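Kelgate House - Residents' Rooms Gallery

Kelgate House provides furnished rooms for 200 residents across two buildings. This page records the rooms as they are lived in and is updated each June, when the annual linen exchange takes place. Prospective residents may find it useful in judging how much to bring.

Each room is supplied with a bed, bed linen and basic storage. Bedrooms on the upper floors have a long ledge at the head of the bed, and many residents keep small daily items there - a cup of toothbrushes, a bottle of water - within easy reach.

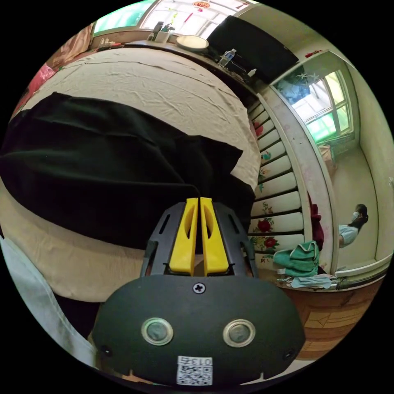 Fitted sheets are issued in beige and may be exchanged at the linen room on the ground floor. Residents are welcome to use their own blankets and covers, provided that these are labeled with a room number before they are sent to the laundry. The linen room handled 1,495 items during the last exchange.

Clothing and spare bedding should be folded and stored before the sheets are changed. Items left on a bed will be set aside by housekeeping staff and returned the same day.

Questions about rooms and furnishings should be addressed to Ita Hegarty, Residential Services. Corrections to this page may be sent to Declan Keane at the front office.

Page last revised March 1, 2026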